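Handout 4: Looking After Small Whiteboards and Shared Tables

Facilities and Classroom Support, second unit. Instructor: Mirela Moura. Bring this to the practical session. Read the section on ghosting beforehand.

## What this unit covers

Most rooms in the Udlow building have one large wall board and several small tabletop boards for group work. The wall boards are cleaned on the evening round. The small ones are usually missed, partly because they get put away in cupboards with the day's writing still on them. Dry-erase ink is easy to remove in the first few hours and gets harder after that. A board left over a long weekend may need liquid cleaner.

By the end of the unit you should be able to:

- tell fresh marker, ghosting and surface damage apart
- clean a small board without leaving residue
- set a board on its clips so that it stays up when someone writes on it
- clean marker from a tabletop and decide when a stain should be reported

## Surfaces

There are three common writing surfaces: melamine, painted steel and porcelain-coated steel. Glass boards exist in the meeting rooms but are handled by a different team.

Melamine is the cheapest and the lightest. It is also the most porous once the top coating wears, and that is where most ghosting comes from. Painted steel holds magnets and lasts longer, though it scratches. Porcelain-coated steel is the toughest of the three and is seldom used for tabletop boards on account of the weight.

If you don't know which surface you have, try a magnet first. If it doesn't hold, treat the board as melamine and keep to the mildest method that works.

## Ghosting

Ghosting is the faint trace of old writing left after a board has been erased. It has two usual causes.

1. Dry ink dust that the eraser has spread around. A damp cloth takes this off.
2. Pigment that has settled into a worn surface. Cleaner will lighten it, but it may not go completely.

Wipe one corner with a damp microfiber cloth and let it dry. If the corner is clearly lighter than the rest, you have the first kind and can carry on with the cloth. If there is no change, move to the spray.

Check from a low angle as well as from straight on. Ceiling lights make a bright patch on a glossy board, and smudges close to that patch are easy to miss. Turn the board a little and look again before you call it clean.

## Cleaning method

Supplies: two microfiber cloths, water, Golesex board spray, a soft felt eraser. No paper towels, no scouring pads, no kitchen cleaner.

1. Take the board off its clips and lay it flat on a clean cloth.
2. Dry erase first, working from top to bottom.
3. Spray the cloth, then wipe in overlapping strokes.
4. Leave for 60 seconds where ghosting is heavy, then wipe again.
5. Go over the whole surface with a cloth dampened with plain water. Skipping this leaves a film, and the next marker will skip or bead on it.
6. Dry with the second cloth, including the inside edge of the border, where dust collects.

Permanent marker: draw over it with a black dry-erase marker, wipe while wet, repeat. Genivaldo Lacerda will demonstrate this on one of the old boards. It works better on steel than on worn melamine.

The whole job takes roughly 4 minutes for a small board in ordinary condition. Don't rush the drying.

## Setting up on clips

The Nindereck kits are stored in room 29. Each kit has a board, a pair of clips, one eraser and a set of markers. Return the clips in the same box as the board — the older Fagundes clips look similar but have a narrower slot and will mark the border if forced.

Fit the clips while the board is lying down, one near each bottom corner. Stand it up, let both feet settle, and press lightly on the middle of the board with one finger. If it rocks, a clip is crooked or the table has grit on it. Keep the feet well back from the table edge.

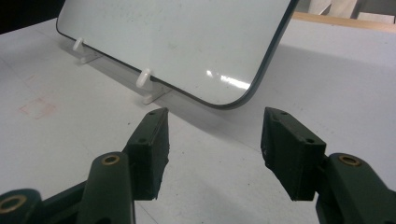 **TABLETOPS**

With the board standing on its two clips, the table under it is part of the job. Pale laminate shows everything. The faint gray marks scattered over this one are scuffs, and the diffuse pinkish-red patch on the left is a stain. Faint smudges remain on the board as well, so both surfaces would go on the cleaning list.

For gray marks, try a damp cloth, then a drop of dish soap. Rub along the mark and rinse. If it stays, note it on the room sheet and leave it alone. Melamine foam will often take a scuff off, but it dulls a matte finish and the dull spot can't be put right.

Red and pink stains are slower. Red marker, food coloring and some juices leave color behind after the first wipe. Lay a cloth wet with soapy water over the area, wait, and wipe toward the center so the color doesn't spread. Test any alcohol cleaner on the underside of the table before using it on top.

Report a stain when two attempts have made no difference, or when the surface feels rough. Room sheets go to Odair Andrade by 4 p.m.

## For the practical

Work in pairs. Each pair cleans one board and the table it stands on, then fills in a room sheet. Tainá Andrade will have spare cloths. Questions about the spray or skin irritation go to Reinaldo Lopes before you start.

Reading for next time: the floor care handout, first half only.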